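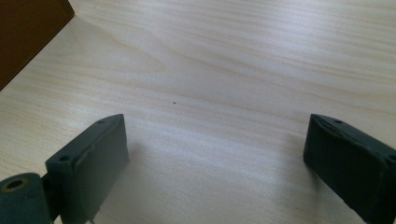 Holst Local History Club
Speaker notes, October 12, 2023
Talk: Reading the old parish account books
Speaker: Ea Skov

Start without the slides. Ask who has used the Stultby books before. Expect two or three hands.

The oldest book we hold starts in 1706. The first pages are church repairs: lime, nails, a new bell rope. Read the bell rope entry out loud, slowly. Spelling changes from line to line, so tell people to sound words out.

Money next. Keep this short. The clerk carries his totals to the foot of each page, and on 2 pages the sum is wrong. Show the correction in the margin.
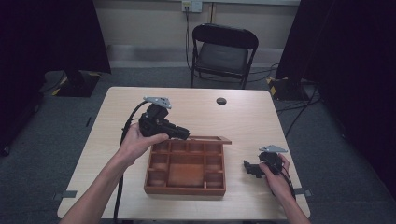
The margin is also where he put the weather. January is the best month for this. There is a note on snow at the Iltitz road and one on a late burial. Pause here for questions, five minutes at most.

Then the names. Preben Thygesen has indexed roughly 200 households so far. Say that the index covers heads of household only, and that widows are often listed under the husband's name for years after his death. If someone asks about servants, send them to the tax rolls.

Last part: how to order copies. Limit is 20 pages per request. Forms are by the door. Preben takes questions about the index during coffee.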